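Running an Open-Water Swim and Trail Event
Session handout: entries, waves and the start line

Welcome back! Last time we looked at picking a course and getting permission to use it. Now we get to the part I love most, where a line on a map turns into an event with real people in it. Keep the Dutach Lake Swim and Trail papers beside you as you read (the course map and the entry form, mainly), as nearly everything below leans on them.

1. The entry limit

Dutach has a limit of 500 places. Students often guess that the number comes from the car park or the width of the trail, and those do matter, but look at the water first. How many swimmers can your safety boats watch properly at once? Work that out, multiply by the number of waves, and only then go and look at the parking.

In the year we are studying, 459 people started. Do not write off the gap as lost income! Some entrants fall ill, some move to next year, and some simply oversleep. Your budget should still balance when they do.

2. The entry form

A good form is short. Ask for the things you will use on the day: name, date of birth, emergency contact, expected swim time, medical notes. The Zetero form in your pack runs to three pages and asks for shoe size (there was once a plan for free socks). Have a go at cutting it to a single page before the seminar. It is great fun, and you will be surprised how much can go.

Say clearly on the form:
- the lowest age for each distance, and the date it is counted from
- whether a place can be passed to someone else
- the last day for a refund
- whether wetsuits are required, allowed or banned

3. Warm clothes at the finish

Swimmers lose heat quickly once they stop moving, and your final email should tell them what to pack: hat, thick socks, a loose jumper that goes on easily over damp skin. 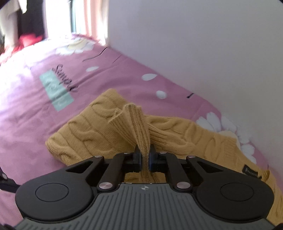 Fig. 1. A cable-knit jumper in mustard yellow.

Put the bag area as close to the water exit as you can. At Dutach it used to be on the far side of the field, and moving it made a lovely difference to the mood at the finish.

4. Waves

Dutach uses 2 waves for the 1000 metre swim, with the faster group first. The Phùng river race does it the other way round, so that slower swimmers get the calmest water early in the morning. Both work! What matters is that the second wave does not run into the first at the turning buoy. Sketch both plans on the course map and mark where the groups would meet.

For the seminar

Bring your one-page form and your wave sketch. Read the Dorkitz marshal notes too, especially the section on radio calls, and come ready to argue about where the second safety boat should sit. February entries open before the water has been tested, so have a think about what you would tell people who ask.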